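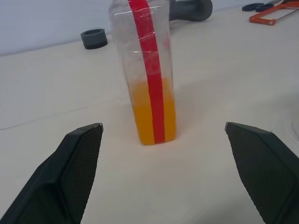

Should small countries still send their leaders to every summit? They should send them to fewer, and prepare better for the ones that matter.

I read the closing statement from the June meeting in Asten twice. It ran to 142 paragraphs and committed the governments that signed it to very little. Faustino Cuevas, who has covered these meetings for years, defends them for the talks in the corridors. I accept that. Those talks could be held by ministers, with 40 staff instead of 100.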